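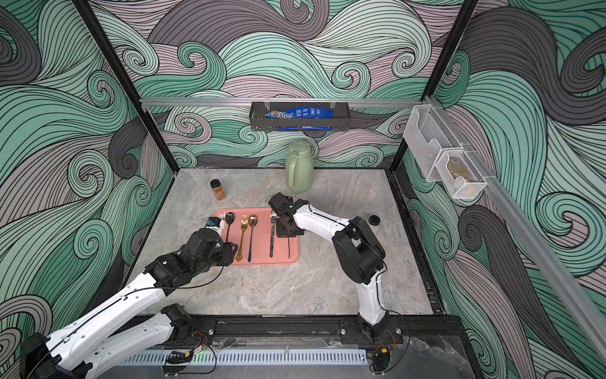
Planning the Purchase of a Two-Arm Tabletop Workcell

Last updated 24 May 2021

Most small labs and workshops buy a workcell in the wrong order. They choose the arms, spend most of the money on them, and then find out what the rest costs. These steps go the other way. They assume a benchtop cell with two light arms, a gripper on each, and a job that involves picking up and setting down household items.

Step 1. Write down the task before you ask for prices

One paragraph is enough. Say what the arms will handle, where it starts, where it ends, and whether both arms are needed at once. "Sort kitchen items" is too loose for a supplier to quote on. "Move forks and spoons between the tabletop and a tray, using either arm" is something they can work with.

List the thinnest item and the heaviest item separately. The thinnest decides the gripper and the heaviest decides the arm. For flatware the weight is small, and almost any light arm will carry it. The thin handles are the harder part. Ask each supplier how close the fingertips close and whether the tips can be replaced without sending the gripper back.

Step 2. Measure the reach

Put the items on a table where you expect them to be during the work. Measure from each planned base position to the farthest item, then to the nearest one. People forget the nearest one. An arm that is too long for its table has to fold up tightly to work close to its own base.

If both arms share a tray, the tray has to be inside both reach circles, with enough space that the elbows can pass. Draw this on paper at a scale you can read. Grostar and Jamell both send reach drawings on request, and you can cut them out and lay them on your sketch.

Step 3. Split the budget into 4 lines

Use these lines and no others for the first draft:

Arms and controllers
Grippers and wrist cameras
Frame, table surface, rails, walls and cable duct
Spares and setup time

Fill in the last line first. If you leave it to the end it will be whatever is left over, and that is usually nothing. Our own first draft had no money in it for spares and we lost 7 working days waiting on one finger joint.

The third line looks small, and buyers tend to guess at it. Price it properly. A mounting rail across the front, corner posts, wall panels, duct and fasteners add up, and if the rail has to be cut to length the shop may have a minimum charge. Tsolakis supplied our frame parts and quoted cutting separately from the rail itself, so read every page.

Step 4. Get 3 quotes for the arms

Send the same paragraph and the same sketch to each supplier. Ask for the following in writing:

Price for one arm and price for two
What is in the box, including power supply and cables
Lead time from order, and whether it changes in the fall
Length of warranty, and who pays for shipping on a return
Price of one spare motor module

Put the answers in one table, one row per supplier. Leave a blank where there was no answer, and chase it once. A supplier that won't name a price for a spare motor before the sale is unlikely to be quicker after it.

Step 5. Ask for a trial with your own items

A demonstration with foam blocks will not tell you how the gripper copes with a slim handle. Send your own tray and utensils, or take them along. Ask to see a utensil held upright over the tray as well as one lying flat, and include a few handle shapes. We mixed plain handles with an ornate gold fork and found the plain ones a poor guide to the rest.

Write down what you want to see before you go. A short list is fine: pick up from the table, pick up from the tray, set down, repeat with the other arm.

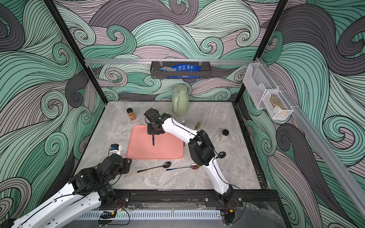

Musgate reader: We did the trial and skipped the second arm, and I would argue most people should price it that way. One arm, one gripper, full set of spares, and leave the rail long enough for another base. We added ours in October out of the next budget. The only thing I regret is buying the shorter cable duct.

Buying in two stages is a sound plan if your task allows it. Get the price of the second arm fixed in the first quote, with an expiration date, and confirm that the controller software will run both. Buy the frame, rail and duct at full size from the start.

Step 6. Plan the cables and the surface

Cables wear where they bend. Leave a loop at each wrist and elbow with enough slack for the full range of motion, and order one spare of each cable that moves. Cables that stay in the duct seldom need replacing.

For the table, choose the surface after the cameras. A very shiny top can throw glare into a wrist camera, and so can polished metal items. Ask for a sample of the surface and view it through the camera under your own lights.

Allow for storage inside the cell as well. A basket on the back rail and an organizer on the side wall keep things off the table, but they take up space the arms might swing through. Mark them on the sketch from Step 2.
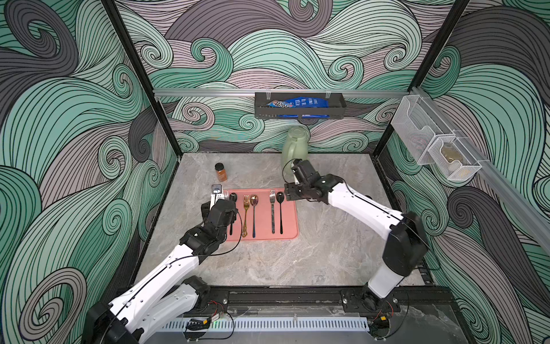
Both arms at the shared tray, with basket and organizer mounted on the rails.

Step 7. Place the order in the right sequence

Order the frame parts first and the arms second. The frame can be put together and leveled while the arms are in transit. Grippers should come from the same order as the arms unless you have already tested the combination, including the bolt pattern and the connector.

When the boxes arrive, check the contents against the quote on the same day. Run each arm alone before you mount the pair. Keep the packaging until the warranty period is over, and file the table of quotes with the invoice, where the next person to order a spare can find it.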